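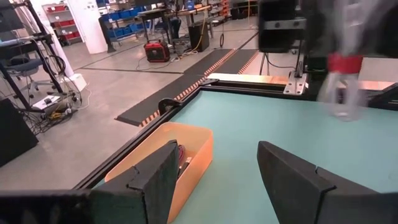 ケーブルを片付ける日

イティッツの見学会は午後一時に始まる予定でしたが、私がヴンドコムの駅で反対側の出口に出てしまったため、着いたときには受付の列がもうなくなっていました。机の上に名札が一枚だけ残っていました。「アリフ・スブラマニアム様」と書いてあり、私の名前です。字がとても丁寧だったので、私は少し申し訳ない気持ちになりました。

名札を胸につけて中に入ると、床をケーブルの保護カバーが斜めに走っていました。オレンジと黒の縞です。前を歩いていた男の子がその上を平均台のように渡ろうとして、お母さんに腕を引かれました。私は大きくまたぎました。私は十九年間、ヴィートラという小さい電気店で働きました。床の線を踏まないことは、体が覚えています。

案内をしていたのは、セリーナ・メスリという背の高い女性でした。彼女はマイクを使わず、普通の声で話しました。

「サスツムは、まだ名前だけが立派な機械です。今日していただくのは、ケーブルを箱に入れる作業です。していただく、というのは、機械にです」

何人かが笑いました。私は敬語の使い方を考えていたので、笑うのが遅れました。

見学者は作業台を囲むように立ちました。台は薄い緑色で、私には歯医者の待合室の壁の色に見えました。メスリさんは、サスツムがこの作業をすでに一、五三一回練習したと言いました。

「そのうち、うまくいったのは何回ですか」

質問したのは、あの男の子でした。

「約七百回です」

「半分より少ない」

「そうです。計算が速いですね」

男の子は誇らしそうにしましたが、私はサスツムのほうが気の毒になりました。私が店に入った最初の冬、店長は私に、返品されたケーブルの箱を渡しました。全部ほどいて、種類ごとに分けて、巻き直しなさい。私はまだ日本語が上手ではなく、「巻き直す」という言葉を知りませんでした。それで、ほどいて、分けて、まっすぐに床に並べておきました。夕方、店長は床を見て、長い間何も言いませんでした。それから自分も床に座り、一本を取って、手のひらの幅で巻いて見せてくれました。

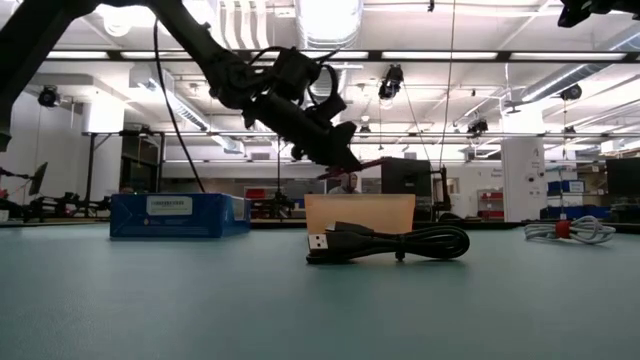
作業台に置かれた黒いケーブルと、赤い結束バンドの白いケーブル。

サスツムの腕が下りてきました。思っていたより静かでした。二本の指が黒いケーブルの束をはさみ、持ち上げ、すぐに落としました。銀色の端子が台に当たって、小さい音がしました。

「あ」と、何人かの人が同時に言いました。

メスリさんは何も説明しませんでした。腕は少し上がり、同じところへまた下りました。今度は束の輪の片側だけをはさみました。束は指の下でぶらさがって、だらしなく回りました。私は口の中で、もっと内側、と言いました。端子の近くを持つと重さで傾きます。輪の真ん中に近いところを、深く持たなければなりません。

「何かおっしゃいましたか」

メスリさんが私を見ていました。口の中で言ったつもりでしたが、外に出ていたようです。

「すみません。輪を持つ場所が、浅いと思いました」

「浅い」

「はい。私は電気店におりましたので」

彼女は私に、前へ来てくださいと言いました。見学者たちが道をあけてくれました。私は名札の位置を直してから、前に出ました。彼女は一度機械を止め、私に黒いケーブルを持たせました。私は親指と人差し指だけを使いました。ほかの指を使うのは、サスツムに対して不公平だと思ったからです。輪を深くはさみ、箱の上まで運び、離しました。ケーブルは底に落ちました。

「もう一度、ゆっくりお願いできますか」

私は箱からケーブルを取り出して、もう一度しました。二度目は、指がふるえて、落としました。

男の子が大きな声で言いました。「今のは失敗！」

「そうです、失敗です」と私は答えました。メスリさんは手帳に何かを書いていました。上から見えたのは、七七という数字と、その下の七一という数字だけでした。何の数字か聞きたかったのですが、人の手帳を読んだことがわかってしまうので、やめました。

機械が再び動き始めました。私の持ち方をすぐに覚えるわけではないと、彼女は先に断りました。そのとおりでした。サスツムは三度目も浅く持ち、けれども今度は落とさないで、箱の縁まで運びました。束は縁に引っかかり、半分が中に、半分が外に残りました。

「これは、入ったことになりますか」と、男の子のお母さんが聞きました。

「なりません」とメスリさんが答えました。

「でも、ほとんど入っています」

「ほとんど、という欄がないのです」

お母さんは、欄を作ればいいのにと小さい声で言いました。私もそう思いました。店長の帳面にも、そういう欄はありませんでした。あの夕方、私が巻いた最初の一本はひどい形でしたが、店長はそれを売り物の棚ではなく、自分のかばんに入れて帰りました。家で使うと言っていました。本当に使ったかどうかは知りません。

見学会が終わると、人々は出口の近くで熱いお茶をもらっていました。私は受付に名札を返しに行きました。メスリさんが来て、名札は持って帰ってもよいと言いました。

「では、いただきます。この字は、どなたが書きましたか」

「私です。お名前が長いので、二回書き直しました」

私はお礼を言い、名札を上着の内側のポケットに入れました。それから、白いほうのケーブルはいつ練習するのですかと聞きました。

「十二月です。またいらっしゃいますか」

私は、駅の出口はどちらが正しいですかと聞きました。彼女は紙を一枚とって、地図をかき始めました。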